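Tenda manipulation study: notes of the February project meeting

Present: Esther Mohamedi (chair), Obadia Muli (minutes), the annotation team, two members of the Lonier group by phone
Apologies: the Larnetitz partners
Start: 10.15

1. Minutes of the last meeting
Agreed with one correction. Under item 4, "wrist pose" should read "gripper pose". Obadia has changed the copy on the shared drive.

2. State of the data
The set now holds 1872 demonstrations after the first pass of checking. The Lonier group asked whether this includes the trial recordings made before the protocol was fixed. It does not. Those stay in a separate folder and will not be used for training.

Esther reminded everyone that the file notes must be filled in on the day. Several recordings from the last batch have no task name and Obadia had to work it out from the footage.

3. Result of the held-out test
Obadia presented the comparison of the two policies. Both were trained on the same 600 demonstrations of the drawer task. The first used the gripper poses as recorded. The second used poses expressed relative to the head camera at the start of each demonstration. On furniture not seen in training, the relative version completed 63 per cent of trials. The version with poses as recorded did clearly worse, mostly through reaching short of the handle.

Lonier asked if the gain could come from the choice of test furniture. Obadia thought this unlikely but could not rule it out, as all the test pieces were in one building. Esther would like the test repeated at Larnetitz before anything is written up. Agreed.

There was a longer discussion about what counts as a completed trial. At present a drawer opened part of the way is marked as a success if the gripper lets go cleanly. The annotators find this hard to judge and two of them had marked the same trials differently. It was agreed to set a minimum opening and to mark the old trials again on that basis. The figure above may go down.

4. Marker tracking
The pose of each hand-held gripper is still taken from the coded patterns on its cube. Tracking is good when the hands are held forward and apart. It gets worse when one cube passes in front of the other, or when a hand drops to a low drawer and leaves the camera's view.

Obadia has tried filling the short gaps by interpolation. Gaps of up to 7 images cause no visible jump in the replay. Longer ones do, and for now those demonstrations are left out. Lonier offered to try their smoothing code on the rejected recordings. Obadia will send a sample.

A question was raised about starting position. The protocol asks for both grippers to be raised in front of the camera before the task begins, and the annotators use this to set the first pose. Some demonstrators start moving too soon. The instruction sheet will be reworded.
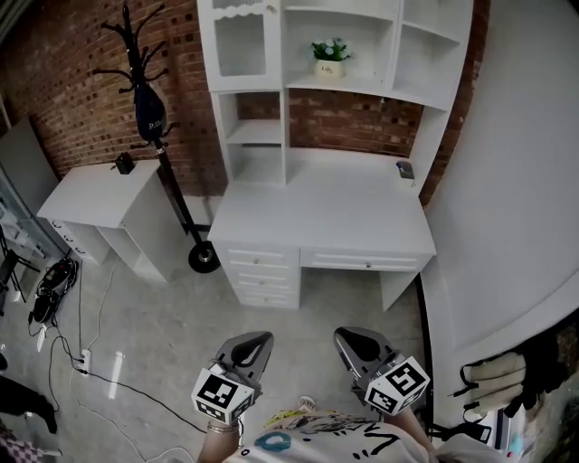 Figure 1. Both hand-held grippers pointed towards the desk, with marker patterns showing on each cube.

5. Report for Cisneros
The draft is due at the end of the month. Esther will write the method section and Obadia the results. The section on failures is to stay in, with the tracking losses listed separately from the policy errors. Lonier asked to see the draft before it goes out.

6. Actions
OM: send rejected recordings to Lonier
OM: reword the starting instruction
EM: ask Larnetitz for dates for the repeat test
EM: propose a minimum drawer opening
Annotation team: mark the old trials again once the opening is set

7. Any other business
None.

Meeting closed at 11.40. Date of the next meeting to be sent round by email.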